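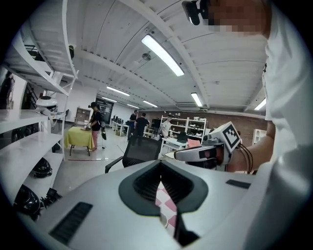 Pink and white check

Kekia Fliton Check Table Cloth
Item 436
Sold by the yard or hemmed to size

We have been selling checkered cloth for longer than almost anything else in the shop, and if you have ever bought a tablecloth from us there is a fair chance it was a Fliton. It's a plain-woven cotton with a small, even check, dyed in the yarn so the color goes all the way through and the back looks just as good as the front. People use it for kitchen tables mostly, but we've had it come back to us in pictures as curtains, apron fronts, the lining of a picnic hamper and (our favorite) a whole set of covers for jam jars at a wedding in an apple orchard.

The cloth comes from the Gulow mill, where they weave it on the slower looms. You can feel that when you handle it. It has a bit of body, so it hangs nicely off the edge of a table and doesn't slide around every time somebody reaches for the butter, and it gets softer with each wash without going limp. If you've only known the thin checked cotton that comes folded in a plastic sleeve, please do order a swatch first and have a feel!

Colors
Pink and white
Red and white
Leaf green and white
Navy and white
Butter yellow and white (back in April)

The pink is a real pink, a little on the warm side, and it looks paler next to cream dishes than it does next to white ones. The red is the old-fashioned café red. We used to carry a brown as well and a few of you still write to ask for it, so we keep nagging the mill, but there is nothing to report yet.

Width and lengths
The cloth is 50 inches wide, selvage to selvage. Off the roll we cut to the half yard, with one yard as the smallest piece, and anything you order together comes as a single length unless you tell us otherwise. The longest ready-made cloth is 106 inches, and that one suits a big farmhouse table or two ordinary ones pushed end to end for a holiday.

To work out your size, measure the top of the table and add the drop twice, once for each side. For everyday meals we like a drop of eight inches, and for a dressier table you can go down to twelve or so. Wider tables need a seam. We can join two widths for you and match the check along the seam, and you really do have to look for it. Please allow an extra week for joined cloths.

Hemming
The standard hem is one inch, double turned, with mitered corners. A narrow hem is available at no extra charge. Just mention it in the order notes, along with anything else we ought to know, like a rounded corner or a hole for an umbrella pole. Round cloths are cut from a paper pattern, and if your table is an odd shape you are welcome to mail us a pattern of your own (newspaper taped together is perfectly fine).

Washing
Expect a little shrinkage the first time, up to three percent in the length. Ready-hemmed cloths have been washed at our end before cutting, but cloth off the roll has not, so run it through the machine before you sew. Warm wash, medium tumble, or out on the line if you have one. Wash the red and the navy by themselves the first couple of times. Iron while damp if you like a crisp table. Plenty of us here just smooth it out by hand and put the plates on top.

For grease spots, a dab of dish soap and a half hour's wait does the job. Berry stains want cold water, and soon. Skip the bleach, even on the white squares.

Goes well with
Onyshchenko linen napkins, in natural or oatmeal. The plain weave calms the check down a bit, and they are a generous size.
Fliton narrow check ribbon, for tying up cutlery or trimming a shelf edge.
Our felt table pad, cut to fit, if your tabletop marks easily.

Stock note, 27 Mar 2020
The new delivery is in and we have 3,039 yards on the shelves, most of it red and pink. Navy is the shortest of the lot. If you need more than twenty yards of one color, drop us a line before ordering and we'll make sure it all comes from the same dye batch.

Swatches
Up to four colors per household, mailed in a plain envelope. They're cut large enough to lay beside a plate, and you don't need to send them back.

Returns
Uncut cloth in whole lengths and standard hemmed sizes can come back within thirty days, unwashed. We can't take back joined, round or specially shaped cloths, so please measure twice and write to us if you're unsure. We're happy to check your sums.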